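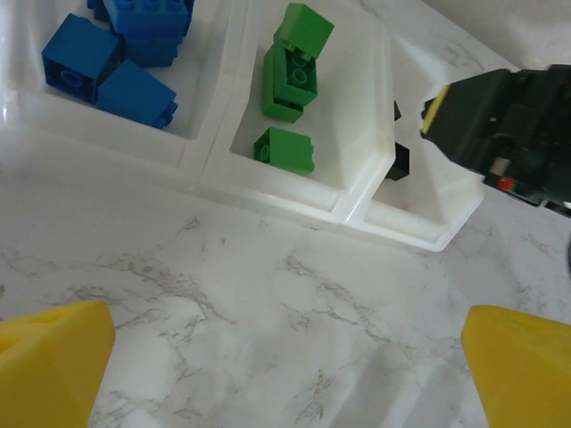

Sorting by color: is it worth it, or am I wasting my evenings?

Search this forum Go Advanced search

Posted in: Storage & Sorting > Small Bricks, Small Spaces

stekik_mom
2025-05-18
OK so I finally started on the kids' brick pile and I've gone with color. Blues in one compartment, greens in the next one over, in a white divided tray on the kitchen counter. I'm only a handful in and already I love how it looks!! The sides slope, so you can get a finger under the little ones (my old tackle box was murder on the nails). Before I do the other 611 pieces, does anyone regret sorting this way?

Proller
Yes, me. I did color for 2 years. Looks gorgeous, and then you need one particular piece and it's buried in a whole bin of the same blue. Sort by shape. Your eye picks out a color in a mixed bin way faster than it picks out a shape.

ninh_builds
Disagree with Proller, at least for little kids. My son is four and he asks for "a green one." He does not ask for a 2x4 plate. Color also means he can put them away himself, and that's the whole point for me.

Proller
Fair for a four year old. Come back when he's eight.

stekik_mom
Mine are five and nine, so you're both right, ugh. Maybe color for the basic bricks and a separate box for wheels and windows and all the weird bits?

Latrice Blackwood
That's what we do and it's held up since April. One warning about doing it on a marble-look counter: gray pieces vanish against the veins. I put a dish towel down first. Also don't bother lining them all up studs up, they'll be on their sides again the minute you move the tray.

ninh_builds
Oh the dish towel is smart. You can pick up the corners and tip the leftovers back in the tub, too.

stekik_mom
Towel is going down tonight. Will report back when I get to the reds, if I don't quit first.

Comments (2)

Prosteo: We gave up at 18 colors and went back to one big tub. Much happier.

dee17: Team shape. Sorry!

Tags: sorting, building bricks, divided trays, kids' stuff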